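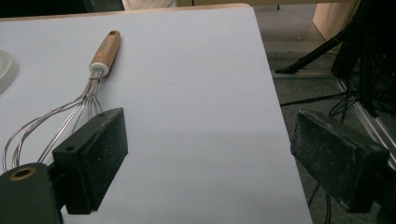
Shirley Dunmore told me that a dead person's cake should not be improved. She said it on the stairs, with her coat still on, when I was only asking if she had any vanilla. Your aunt made it dry, she said, so you make it dry, and people will drink more coffee with it.

I had the vanilla from her anyway. She lives on the floor under mine, and she gave me the small bottle through the door and asked when the guests were coming. I said at three, on Monday. She said that Monday was a strange day for a birthday. I explained again that it was the day my aunt was born and we could not move it.

My aunt Vera came to this country from Prultavov with my mother and me when I was seven. Prultavov is a town with one river and two bridges, and in the spring only one of the bridges can be used. I remember not much of it. I remember that the baker had a green door, and that my aunt worked behind that door from four in the morning, and that she came home with flour in her ears. Here she never worked in a bakery. She worked in the office of the Trutel company, where she put letters in envelopes, and later a machine put the letters in envelopes and she looked at the machine.

But every year on her birthday she made the cake of Prultavov, for herself, and she invited everybody she knew. It has walnuts and sour cream and the peel of one lemon. The recipe was never written. When I asked for it she said, "You have eyes."

I had eyes, but I had mostly used them for the window.

So this was the first year without her, and I stood in my kitchen in the morning and tried to remember her hands. I remembered that she broke the eggs on the flat of the table and never on the edge. I remembered that she put the sugar in with closed lips, because she was counting inside, and if you spoke to her she lifted one finger. How far she counted I never heard. I tried to count to the same place by the feeling of it, and at twenty I felt something, so I stopped.

At eleven the telephone rang, and it was Howard Bramwell.

I must explain that Howard Bramwell wished to marry my aunt. He had wished it for a long time, since the years of the envelopes. He asked her once in the parking lot of the Hulme, which was a cinema then and is now a place for tires, and she told him that she would think. She thought for the rest of her life. He came to every birthday with a plant. The plants stood all along her window, and when we emptied the apartment I did not know what to do with them, so they are along mine.

"I don't know if I am still invited," he said.

"Of course you are invited," I said.

"Should I bring a plant?"

I looked at the window. There was no space for even a spoon. "Yes, please," I said.

Then he did not hang up. I could hear a radio in his room. He asked me what I was doing, and I said that I was making the cake, and he asked if I had already put in the salt. I said there was no salt in it.

"There is," he said. "She put it in last. She turned around so that people wouldn't see."

"How do you know it?"

"I was at the other side of the kitchen," he said. "I was usually looking."

I put in the salt. I turned around to do it, although I was alone.

The cake rose well and then it sank in the middle, in the shape of a small valley, and hers did this too, so I was not worried. I laid it under a cloth. I washed the bowl. I changed my blouse two times. At half past two Shirley came up with folding chairs and with her opinion of the curtains, and after her came the cousins from Vulton, who had driven the whole morning and were not speaking to each other because of the road.

Howard Bramwell came last. He had a suit on that was made for him when he was a larger man. The plant was a fern. He stood with it in the middle of the room, and the cousins looked at him, and I understood that they had never known who he was. They had seen him every year beside the door with his plate, and perhaps they thought he was from the building.

"This is Howard," I said. "He was going to marry Aunt Vera."

I don't know why I said it so loud. One cousin put down his cup. Howard became red up to his hair, and I was afraid that I had done something very bad to him. Then the older cousin stood up and gave him the good chair, the one with arms, and took the fern out of his hands.

I cut the cake. For a time there was only the noise of forks. Shirley ate with her eyes on the ceiling, as she does when she is preparing to say something.

"It's not dry," she said.

"No," I said. "I think I stopped counting too early."

"It's better than hers."

"Don't say that."

"I'm saying it quietly."

Howard had not heard us. He was eating very slowly, with small pieces, and he kept his other hand under the fork for the crumbs. When he finished, he asked me if there was a little more, and I cut for him from the middle, where the valley was. The cousins asked him what she was like in the office. He thought about it for a while.

"She sang," he said. "When the machine was on, so we couldn't hear it. But you could see her mouth."

None of us had known that she sang. The older cousin asked which songs, and Howard said that he could not tell us, they were in her language, and anyway there was the machine. Then he put down his plate and moved his lips a little, without any sound, trying to show how it had looked. My cousin leaned close to him and watched. After a moment she began, not very sure, to hum.

Reading time: 5 minutes

More stories
The Second Bridge
A Coat for the Train
What the Dentist Kept
Three Letters to Vulton
My Father Learns to Swim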